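Chapter 6
Storage and Handling of Reusable Soft Lenses

A soft contact lens is a thin, water-bearing plastic disc that rests on the tear film. Its fit depends on its water content, and its water content depends on how it has been kept. The previous chapter dealt with the selection of base curve and diameter. The present one covers the period between wears, when the lens is in the case and outside the control of the fitter.

Three terms are used throughout. Cleaning is the removal of loose deposits from the lens surface by rubbing and rinsing. Disinfection is the reduction of living organisms to a stated level. Storage is the keeping of a disinfected lens in fresh solution until it is next worn. A multipurpose solution may serve for all of these, but the steps remain separate and are treated separately in sections 6.2 to 6.4.

Tinted lenses need further attention. Where the pigment is enclosed between two layers of plastic, rubbing does not reach it. Where it is printed on the surface, the choice of cleaner is restricted, and the maker's sheet should be consulted before any product containing peroxide is recommended.
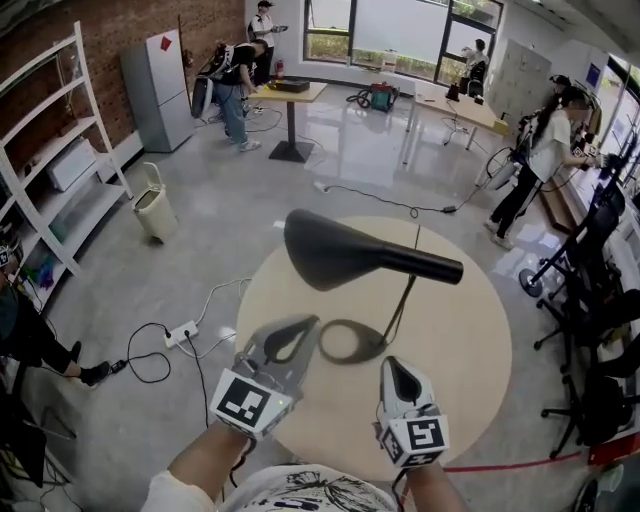 The case is the part of the system most often neglected. Used solution must be discarded each morning, the wells rinsed with fresh solution and wiped, and the case left open, face down, on a clean tissue. Tap water must not be used at any stage. Topping up old solution lowers the strength of the disinfectant and is treated as a failure of care.

The worked records in this chapter come from the Hultum clinic register, which holds 2688 fittings. A sample of 100 wearers was drawn in August and followed through the Tuline aftercare scheme. The recording sheet, known as the Tsang form, is reproduced in section 6.5. Readers should complete one blank copy before attempting the exercises.

6.1 Water content and dimensional change

A lens removed from solution begins to lose water at its edge, where it is thinnest. As it dries, the diameter falls and the curve steepens.

0 comments | 5 shares

Copyright Kolura | Contact | Back to top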